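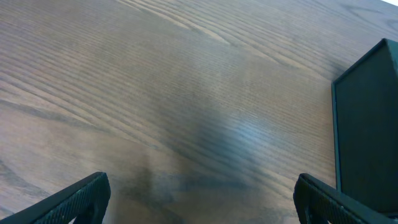

Most packing failures are clock failures and the planner gets blamed for them, Hui-mei Cheng wrote in the release notes for Gakholm 621, and the remark has been repeated in most write-ups of the software since.

Print this article | E-mail this article

Gakholm is a control and planning package for two-armed tabletop robots. Used mainly for packing and sorting small goods. Developed at Nirummont, first released in November, and kept up by a small group there. It's made of a control loop, a perception module, a task planner called Illeneck and a logging tool called Akl. The parts can be run alone but seldom are.

Contents: Background – Control – Perception – Planning – Logging – Known problems – See also

Background

Before Gakholm the Nirummont group ran each arm from its own script. The two scripts did not talk to each other. An arm finished a move, wrote a line to a file, and the other arm read the file. This worked for stacking blocks and for very little else. The first common loop was written to replace the file, and the name Gakholm came along with it. The old scripts are still in the repository under "legacy" and still get bug reports.

Control

Both arms are driven from one loop. Joint targets arrive from the planner or from a person steering by hand; the loop does not care which. Targets are smoothed, checked against joint limits, and passed on. If no new target arrives within 147 milliseconds the arm holds its last position. Earlier versions let it drift to rest under its own weight, which was hard on the gears and on anything underneath.

Gripper control is separate. Position first, then a current limit once the fingers stop closing. The limit is set per item class in a plain text table. Soft bags get a low limit, stiff packets a higher one. Users are told to tune the table themselves and mostly copy the one that ships with it.

A collision check between the arms runs inside the loop. It is crude: each arm is treated as a chain of fat capsules, and if two capsules get too close both arms slow down, then stop. Cables are not modeled.

Perception

Three views are normal – one from above or from head height, and one at each wrist. The overhead view is used for finding the container and deciding which arm should go. The wrist views take over for the last part of the approach, when the arm itself gets in the way of the overhead view.

Frames are stamped when they arrive, not when they are exposed. This is the thing Cheng's remark was about. With the wrist moving fast a late stamp puts the item a finger's width from where it really is, and the grasp lands on the seam of the bag or misses. Release 621 added a per-camera offset, measured once by waving the arm over a printed board.
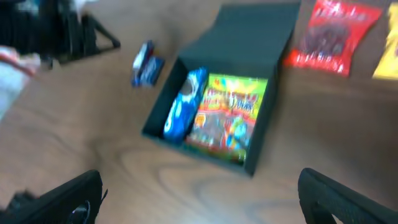

Blurred wrist frames are scored for sharpness and the poor ones dropped before they reach the detector. Drop too many and the module falls back to the last overhead estimate, with a warning in the log. The threshold is 441 in the shipped settings. No units, and the manual does not say where it came from.

The detector gives an outline and a class for each item. It does not read labels. Shiny wrappers are the weak spot, glare splits one bag into two outlines, and polished table tops give false hits for the same reason. A mask for the table helps. Dark containers with dark linings have their own trouble: the inside walls vanish and the rim has to be fitted from whatever edge is left. Hinged lids are fitted separately as a flat plate, and the plate is then passed to the planner as an obstacle.

Planning

Illeneck takes the list of items and the container and works out an order. Large flat things first, narrow things along a wall, small things in what is left over. It's a greedy method with a short look-ahead. An exact packer was tried and removed – too slow, and bags do not keep their shape long enough for the answer to mean anything.

Each step is given to one arm. The planner prefers the arm on the same side as the item, unless that arm is busy. Both arms may hold an item at once but only one may be over the container; the other waits at a hold point off to the side. The lock is called the "door" in the source code. Most complaints about slow running come down to the door being held too long, usally by an arm that has let go but not yet backed out. 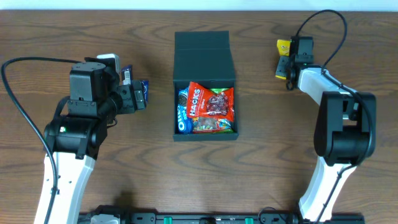

Two-arm packing with the box open. Each gripper holds a small item.

Replanning happens after every placement. The container is looked at again, the outlines compared with the plan, and the order redone if something has slid. Users can turn this off. Faster, and fine for rigid boxes. Not advised for bags.

Logging

Akl records joint states, targets, gripper current and all camera streams to one file per run. Files can be played back at any speed, or stepped frame by frame with the planner's choice drawn on top. Akl files are also used as training data for learned controllers, which can be plugged into the loop in place of Illeneck. The format changed at release 238 and older files need converting. The converter drops the gripper current with no warning.

Known problems

Door lock not released after an emergency stop. Restart needed.
Sharpness score wrong for monochrome cameras.
Akl playback stutters when the two wrist streams have diferent frame rates.
Lid plate sometimes fitted to the wall behind the table if the wall is dark.

See also

Bimanual manipulation; Bin packing; Motion blur; Time synchronization

Last edited 27 Mar 2021

Print | E-mail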